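This site uses cookies to remember your list settings. Accept / Manage preferences

Subject: Re: Tile adhesive on an old painted plinth

Hello all,

On a message from November somebody wrote:

> I have a plinth in the hallway, painted concrete, and I want to put
> hexagonal tiles on it. Must I remove all the paint? The man in the
> Roldale shop said primer is enough. Also, which grout color is best
> for cream tiles?

I did this kind of work two times, once in Riihimäki and once in my present flat, so I try to answer both questions.

1. The paint. Primer alone was not enough for me. In Riihimäki I trusted it, and after one winter 32 tiles came loose. The second time I sanded to the bare concrete, then used the Zonden primer, and all is still in place. It is dusty work - please wear a mask.

2. The grout. I prefer it darker than the tile. With beige and cream hexagons the pattern is then easy to see, also on the front face. 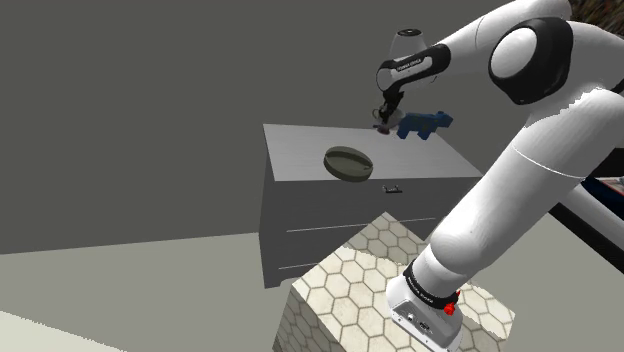
3. The quantity. My plinth needed 169 small tiles, but I bought 234. Hexagons give much waste at the corners, and the next batch can have another shade.

For the top I would think about what will stand there. A cup with a foot or a heavy ashtray can scratch a glazed tile when you move it.

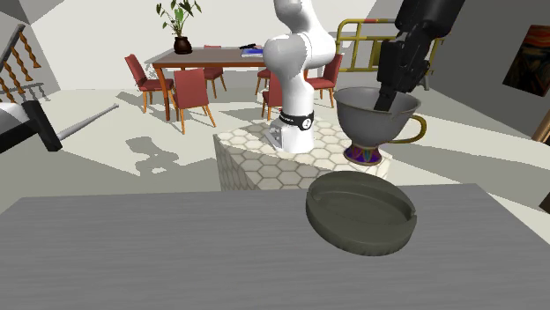
I glue small felt pads under such things, and I have had no scratches from them. The Fullen adhesive comes in bags of 500 grams, and one bag did the top only. Mix little at a time, it becomes hard quickly.

If your paint is very old, please test it for lead before you sand. I did not know this the first time.

Greetings from a slow tiler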